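Subject: [stadidport-tenants] Re: Waste collection and the shared post room from March

Message to all subscribers of the Stadidport tenants' list
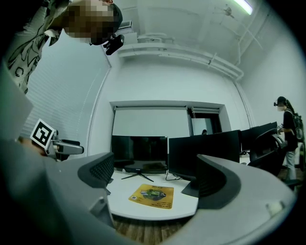

Office interior, Stadidport.

Dear tenants,

Thank you for the replies to our earlier notice. Several firms raised the same points, so we are answering them on the list. The part of the notice that drew most questions is quoted first.

> From: Stadidport Building Office
> Subject: Waste collection and the shared post room from March
>
> The contract for waste collection at Stadidport passes to Cullus in
> March. Paper and card will be collected separately from general waste.
> Each firm will receive a set of bins and must bring them to the
> loading bay by 5.30 p.m. on collection days. Bins left in corridors
> will not be emptied.
>
> The post room on the ground floor will close at 4 p.m. instead of
> 6 p.m. Parcels over 34 kg can no longer be accepted at the front desk.
> Tenants expecting large deliveries should book the loading bay.
>
> The annual charge for shared services will rise by £80 per unit.

1. Bins

Firms on the upper floors asked whether their bins could be collected from the lift lobby. The fire safety terms of the lease do not allow this. We have, however, agreed with Cullus that bins may be brought down at any time after 2 p.m. Please use the goods lift and not the passenger lifts.

Confidential paper is not covered by the contract. Tenants who now use the locked cabinet beside the post room may continue to do so. The key is held at the front desk and must be signed for.

Food waste should go in the general bin until further notice. A separate collection was priced and was not taken up at this stage.

2. Post room hours

The earlier closing time stands. The last outgoing collection leaves at 3.45 p.m. and items handed in after that will go the next working day. Tenants may ask for a key card to the parcel lockers, which remain open until the building is locked. One card per firm is free of charge. There is a charge for replacements.

Rojanasak has asked us to remind couriers that the side gate is for its own vehicles. Drivers should be sent to the loading bay entrance.

3. Deliveries and the loading bay

Bookings are made in one-hour periods by message to the Building Office. Please give the name of the carrier and the unit number. Same-day requests will be met where the bay is free.

The weight limit on the goods lift is 1,000 kg and includes the trolley and any person riding with the load. Two loads last month were over the limit and the lift was out of use for a morning.

4. Service charge

The increase applies to every unit, whatever its size. The new charge is £447 a year and will appear on the next invoice. Firms in the Barura wing pay for their own cleaning and will see this taken off as before.

Questions about a particular invoice should be sent to the Building Office directly and not to this list.

5. Contact details

A number of firms have changed their out-of-hours contact without telling us. Please send the current name and telephone number for your unit before the end of February.

Yours faithfully,

Building Office
Stadidport

You are receiving this message as a subscriber to stadidport-tenants. To leave the list, send a message to the Building Office with the word "remove" in the subject line.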